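Section 5. Adding a Memoir or Biography to Your Reading Log

Before you begin, make sure you have signed in to Setance and that your shelf is open. Memoirs and biographies use a longer entry form than novels do. If you choose the wrong form, you will not be able to record the subject of the book separately from its author.

5.1 Create the entry

1. On the shelf page, select New Entry.
2. In the Type list, choose Memoir or Biography. Do not choose General Nonfiction.
3. Type the title as it is printed on the title page. The cover often shortens it.
4. Type the author's name. If the book was written with a second writer, put that name in the With field.
5. In the Subject field, type the name of the person the book is about. For a memoir, select Same as Author.
6. Select Save Draft.

Note: Setance looks for a matching record in the Shehu catalog when you save. If it finds one, the publisher, year and page count are filled in for you. Check the page count against your own copy. Large print and paperback editions are often listed under the same record.

5.2 Write the review

1. Open the draft and select the Review tab.
2. Enter your summary in the first box. Keep it to what the book covers and the years it spans.
3. Enter your opinion in the second box. Readers can hide this box, so do not put anything in it that they need in order to follow the summary.
4. If you quote from the book, highlight the quotation and select Mark as Quote. Type the page number when asked.
5. Choose a rating from one to five, or leave it blank.

The summary and the opinion share a limit of 2,705 characters, including spaces. Quotations marked in step 4 are counted too. A review that runs over the limit can be saved as a draft but cannot be posted.

Caution: Text pasted from a word processor may carry hidden formatting that counts toward the limit. Use Paste Plain.

5.3 Set a content label

Memoirs often deal with living people and private matters. Two labels are available.

Sensitive: for books that describe abuse, illness, addiction or a death in detail. The review is posted as usual, with the label beside the title.

Disputed: for books whose main account has been publicly challenged. You must add a link or a printed source in the Notes field before the label can be saved.

A review may carry both labels. To remove a label, open the entry, clear the check box and save again.

5.4 Post to a group

1. Select Share, then choose a group, such as Sturnstead Evening Readers.
2. Choose whether members may reply.
3. Select Post.

Caution: Once a member has replied, you can edit your review but you cannot delete it. Ask the group owner to remove it.

Note: Groups moved over from Skisden in August keep their old reviews, but ratings were not carried across. If error 2406 appears when you open one of these reviews, sign out and sign in again.

Section revised June 2, 2023, by Jouko Räsänen.

Related topics
Section 4. Adding a Novel
Section 6. Series and Boxed Sets
Importing a Shelf from Skisden
Printing Your Reading Log
Group Owner Settings
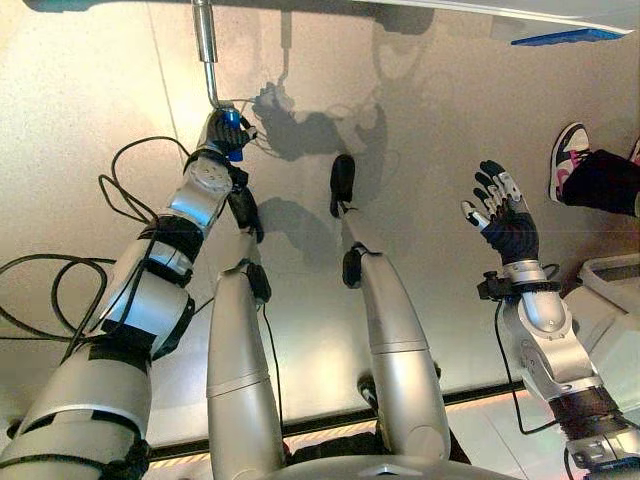

Fig. 5. Gloved robotic hand holding a small blue cylinder against a thin metal rod.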